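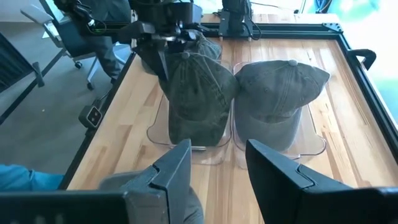
How do you get an older relative to tell you their life story?

Ask about one small thing, like a first job or a kitchen they remember, and let them wander from there.

I learned this with my great-aunt, Lindiwe Joubert, who ran a bakery until she was well past retirement age. My first try was a disaster! I sat down with a list of 300 questions (I know, I know) and she got sleepy by number six. So now I do it this way.

Pick a time when they're at their best. Lindiwe is sharp at 7 in the morning and done by lunch, so I bring the coffee early.

Set your phone to record, put it face down and forget it. Always ask first, though — some people hate being recorded, and then you just take notes.

Start with an object. An old pay slip got me two whole stories about her boss, Mr. Fourie, and a delivery van with no brakes.

When they stop talking, count to six in your head before you jump in. The good stuff often comes right then.

Quit after an hour, even if it's going great. Type up your notes the same night, while you can still hear how they said it, and write down every name you weren't sure how to spell — I still have a "Zinhle" in mine with no last name, and there were two of them at the bakery.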